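Skurnix 2 review
Wednesday, April 4, 2018

Skurnix is a desktop Linux distribution from Skurnidwood, and version 2 has been my only system for a fortnight. The installer is short and asks sensible questions. It found my wireless card without help, but it put the boot loader on the wrong disk the first time and I had to start again.
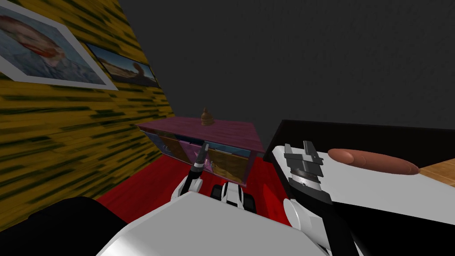

The file manager is called Baxter. It coped with a folder of 3,000 files, though sorting by date made it pause. Search is good – better than in the last release.

Drustell, the package tool, is the weak spot. It lists 2,092 packages and the descriptions are often blank. My first update pulled in 129 of them and needed two restarts.

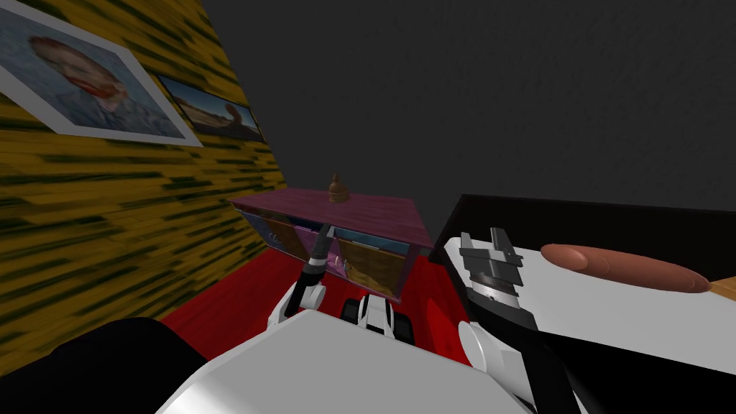

Sound and printing both worked. Suspend did not, and the forum says a fix is due in May. I would wait for that before putting it on a laptop. On a desktop machine it is fine to install now.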